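Perdonar no es volver

3/15/21

Escribo rápido porque entro a trabajar en nada y si no lo suelto ahora no lo suelto. Llevo 4 días dándole vueltas a lo mismo: se puede perdonar a alguien y no querer verlo más. Las dos cosas a la vez. Sin trampa.

Contexto, para las que llegáis nuevas. En octubre dejé de hablarme con Dulce. Amiga de toda la vida, de las de dormir en casa una de la otra, de saberse el teléfono fijo de memoria. No fue por un novio ni por dinero. Fue porque contó una cosa mía. Una cosa que yo le había dicho en el coche, aparcadas delante del bar Hinojosa, llorando, y que a la semana sabía medio grupo. Me enteré por Gumaro, que encima pensaba que yo ya lo sabía. Imaginaos la cara.

Bueno. Pues me escribió. Un mensaje larguísimo, bien escrito, se nota que lo pensó. Pedía perdón de verdad, sin el "si te sentiste mal" ese que me pone enferma. Lo leí en la parada del bus, lo leí otra vez en casa, y me di cuenta de que ya no estaba enfadada. Cero. Se había ido la rabia y yo ni me había enterado de cuándo.

Y lo siguiente que pensé fue: vale, y ahora qué. Porque parece que si perdonas tienes que quedar a tomar café. Que si no quedas es que no has perdonado. Mi madre lo piensa así, mi tía igual, el cura de mi pueblo ya ni te cuento. Perdonar era dar un beso y a merendar las dos juntas. 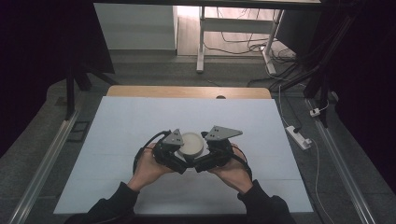
Itzel me contestó anoche que yo me estaba engañando, que si de verdad hubiera perdonado me daría igual tomarme ese café, y que lo que tengo es miedo con un nombre más bonito. Me dejó callada un buen rato, lo reconozco.

Puede ser miedo. No lo descarto. Pero le di una vuelta más, fregando los platos, y creo que hay una diferencia. El perdón lo hago yo sola, aquí, en mi cocina, sin permiso de nadie. Es dejar de repasar la escena. Dejar de desearle que le vaya mal (sí, se lo deseé, un poco, no soy una santa). La confianza en cambio es de dos y se construye con tiempo, y tiempo es justo lo que no me apetece poner ahora. Igual dentro de unos meses. Igual nunca.

Me acordé de Ostap, el vecino de cuando vivía en el otro piso. Estuvo 10 años sin hablarse con su hermano y un día lo llamó por teléfono, hablaron seis minutos, y ya está. No volvieron a verse mucho. Yo le pregunté si no le daba pena y me dijo que pena le daba antes, que ahora dormía. Entonces no lo entendí. Pensé que era una cosa fría, de hombre mayor. Ahora me parece bastante sensato la verdad.

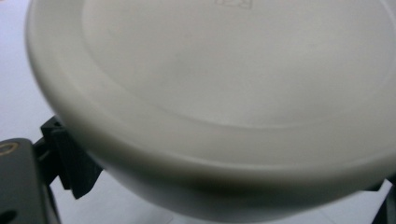 Blanco roto, de cerca.

Total, que le contesté a Dulce. Tardé una tarde entera en escribir cuatro frases. Le dije que gracias, que la perdonaba, que no le guardaba nada, y que por ahora prefería seguir cada una por su lado. Borré un "lo siento" que había puesto al final. Lo volví a poner. Lo borré otra vez – es que no lo sentía, era por educación – y le di a enviar.

Me contestó con un "lo entiendo". Nada mas. No sé si lo entiende. Tampoco me toca a mí averiguarlo, creo.

Lo raro es que la echo de menos. Eso no me lo esperaba. El otro día sonó en el súper una canción que cantábamos a gritos y casi le mando un audio ahí mismo, en el pasillo de los yogures. No lo mandé. Me fui a casa con los yogures y una cosa en el estómago. Se ve que echar de menos a alguien y querer que vuelva tampoco van siempre en el mismo paquete.

Mi madre dice que a los 80 años me arrepentiré. Pues a los 80 la llamo, mamá.

Itzel, si lees esto: seguimos discutiendo el jueguito del miedo cuando quieras, pero invitas tú. Y las demás, contadme si os ha pasado, que leo todos los comentarios auque tarde en responder. Me voy que pierdo el bus.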